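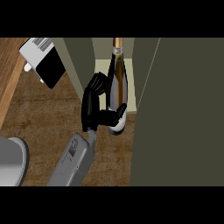
Setting up your first term in the Barnavell planner

I've home educated my two for nine years now, and I rewrote this section after Shabnam Sial tried the old one and got stuck on step 2 (sorry, Shabnam!). Have your child's name and your rough list of subjects handy before you start.

1. Open Barnavell and choose New Term. Type in a start date and an end date. Ours always stops early in December - we're useless after that.

2. Add each child under Learners. Use a first name only, as it prints on everything.

3. Pick your subjects. I'd start with three and add the rest later. You can have up to 10 on the free version.

4. Drag each subject onto the week grid. Blocks snap to half hours, but hold Shift and you can make them any length you like.

5. Press Save Term, then Print if you want a copy for the fridge.

Note: outings go under Days Out, not Subjects. I put our Skorthorpe museum trips there and they turn up in the yearly report by themselves, lovely!

Caution: changing the start date after you've saved wipes any attendance you've ticked. Export a backup first (File, then Export).

If the council asks for a report, skip ahead to the next section before you print anything.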